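Timestamps, white things, and a week I won't get back

8/19/20

So the post I promised last time was going to be a nice tidy tour of the planner rewrite. That will have to wait, as the planner has been sitting on a branch untouched while I've been up to my elbows in perception bugs. If you only come here for the motion planning stuff, sorry, come back in October!

A quick recap for anyone new. Gureck is my little pile of software for learning handling jobs from recordings made with a hand-held gripper. You do the job yourself with the tool in your hand, the camera on it records everything, and later the software works out where the gripper was at every moment and turns that into something a real arm can copy. I write it mostly in the evenings, in the back bedroom here in Woltitz, and the name means nothing at all (I wanted something no package index had taken).

Working out where the gripper was is the part that has eaten my week. I do it from the pictures plus the motion sensor. The software finds little distinctive spots in each picture – corners of things, bits of texture, writing if you're lucky – and follows them from one picture to the next. Enough spots moving in a sensible way and you can say "right, the camera has moved left a bit and tipped forward". On a cluttered kitchen worktop this works beautifully. A messy room is a gift.

White things on white tables are the opposite of a gift.

I had a batch of 35 recordings to get through, all of long smooth pieces being held and moved on a pale surface, and the tracker lost its way in a good chunk of them. It didn't lose its way politely either. I could have lived with a nice clear "lost" flag. What I got was a gripper path that drifted gently off to one side, as if somebody had been strolling away from the table, with a confidence score that stayed cheerful the whole time. I only spotted it because the replay viewer had the fingers going through the tabletop.

My first thought was the exposure. A lot of white makes the camera turn itself down, everything goes a soft grey, and the contrast you need for finding spots goes with it. I spent two evenings on that. I added a step that stretches the contrast in small tiles before the spot finder runs, and it helped a bit, in the sense that it found more spots. Sadly a lot of them were rubbish. Stretch a plain surface hard enough and you start tracking the noise, which moves any way it likes. I've left the step in but turned it well down, and it's off by default in the Larkero config (Larkero is the desktop tool I use to sort and trim recordings, for those who haven't met it).

My second thought was shadows, and here I was nearer the mark. On a plain surface the edge of a soft shadow is about the only thing the spot finder can get hold of. The trouble is that shadows shift when hands and tools shift, so the software happily decides that the world has moved. Same story with gloves, by the way! Black knit is wonderful for a spot finder, all those tiny fibres, it can pin hundreds of points on it. And every one of those points is attached to a hand that's going about its own business. In one recording I dumped the spot list for a single picture and there were 343 of them, of which 315 were sitting on a glove. No wonder the path was following the hand about.

So now there's a mask. I know, I know, everybody else masks out hands as a matter of course and I've been putting it off for ages, mostly out of laziness and partly because my old bench recordings never needed it. It's a very small network that marks pixels as hand or not hand, it runs before the spot finder, and anything marked gets thrown away. I trained it on more than 3,000 pictures I'd labelled by hand over the spring with the radio on. Bare hands it did well on straight away. Gloves took another round, and dark gloves against dark cloth are still a bit ropey along the edges. I grow the mask outwards by a few pixels to be on the safe side.

Throwing away the glove leaves you with hardly anything, of course. Which brings me to the bit I'm most pleased with. If the tracker has fewer good spots than it needs, it now says so, leans on the motion sensor for a short stretch, and marks that stretch as weak. When the spots come back it joins the two ends up and shares the error out along the gap. If the gap is too long, the recording gets cut in two, and you keep both halves. I used to bin the lot. That change was maybe forty lines and I should have written it a year ago.

Then there was Araújo. Araújo is the name I gave the old machine under the desk (it came with a sticker, long story) and it does all the overnight runs. Every morning its results came out slightly different from the ones on my laptop. Same code, same recordings, different paths. I blamed the new mask. I blamed the maths library. I reinstalled things, which is what I do when I've stopped thinking. In the end it was timestamps: the machine was reading the motion sensor file with times rounded to the nearest millisecond, thanks to an old export script I'd forgotten to delete, and once you start leaning on the motion sensor a millisecond here and there really does add up. Script deleted, results match, tea made.

If you're running any of this yourself, pull the latest version and clear your cached paths before you rerun, or you'll be looking at the old drifting ones and wondering what I'm on about. The weak stretches show up in orange in the viewer timeline. There's a new setting for how long a gap you'll put up with, and I'd leave it where it is until you've looked through a few of your own recordings.

Still to do: edges. A long curved piece may have no decent spots, but it does have a lovely long outline, and an outline tells you quite a lot about turning even if it's useless for telling you how far you've slid along it. I've got a line tracker half working in a separate folder. It gets very excited about the rounded sides, where the bright part fades off and there isn't a proper edge at all, so I need some way of telling a true end from a bit of shading. I'm going to try it on the squared-off ends first.

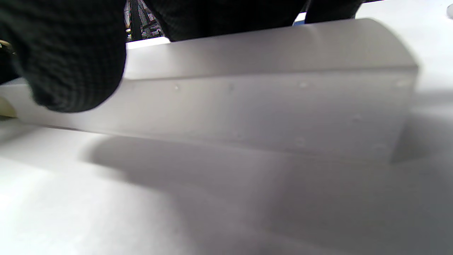 The other thing I want to try is using dust and specks as spots, which sounds daft, but they stay put on the piece and at close range the camera does pick them up. They'd give the position of the piece and not of the table, so they need their own little tracker, and the two have to be kept apart until the end. I'll put the branch up once it stops crashing on start-up.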